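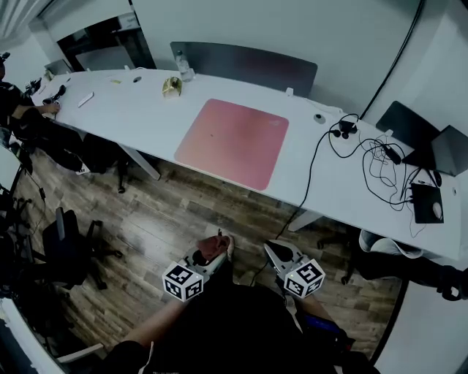
**Desk and office tidier wanted, part-time, Garnville**

Hi! I run the office side of Gotis, a small company with one floor, too many shared desks and a lot of chargers that seem to breed overnight. I'm looking for someone to come in a few evenings a week and put the place back in order after we've all gone home.

I've been doing it myself since we moved over from Castmont, and I'm bad at it. I start on one desk, find a cable I've been missing for a month, wander off to plug it in somewhere and that's my evening gone. You'd be better at this than me, I'm pretty sure.

The job is mostly desks. They're long ones that several people share, so by the end of the day there are water bottles, wrappers, sticky notes, power bricks and long cords hanging down to the floor where somebody will catch a foot. I'd like you to:

- collect the trash and empty bottles (if there's a name on a bottle, leave it)
- coil the loose cables and get them up off the floor
- wipe down the desktops, the mouse pads and the divider panels
- put mice and chargers back next to the laptop they go with
- stack sticky notes and papers to one side without reading or sorting them
- dust the window ledges on Sunday, when it's quiet

Please don't unplug anything that's running, and don't close a laptop that's been left open. People here get very attached to whatever is on their screen – I learned that the hard way in my second week.

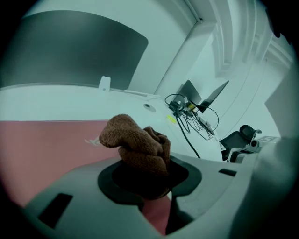 For cloths, we use washable ones and no paper towels. There's a stack in the supply closet, and the used ones go in the bin by the sink. I take them home and wash them, so you don't have to think about that part. Go easy on the water near the power strips, and keep the spray off the desks altogether. Spray the cloth first and then wipe. We have a mild cleaner from Kabbaj that I like because it doesn't smell like a swimming pool, but if your skin or your nose doesn't get along with it, tell me and I'll buy something else.

The floors and restrooms are done by the building, so there's no mopping and no heavy lifting. You will be bending and reaching under desks quite a bit, though, and I'd feel bad if I didn't mention it.

Hours are three evenings a week plus a short Sunday visit, and you can start any time after 6 p.m. Pay is $300 a week, the same whether you finish early or not. There's also $40 a month toward bus fare or gas, and a $200 thank-you once you've been with us for three months.

You don't need office cleaning experience. I care a lot more that you show up when you said you would and that you're okay working on your own with the radio on (the radio is yours, pick any station). We'll do the first two evenings together so I can show you the closet, the alarm and the light switch that works backward.

I'd love to have someone in place by September. If you're interested, send a few lines to the Gotis office or drop a note at our front desk in Garnville. No résumé needed – just tell me which evenings suit you, when you could start and the name of one person I can call who has worked with you. I read everything myself and I'll write back either way, usually within a couple of days!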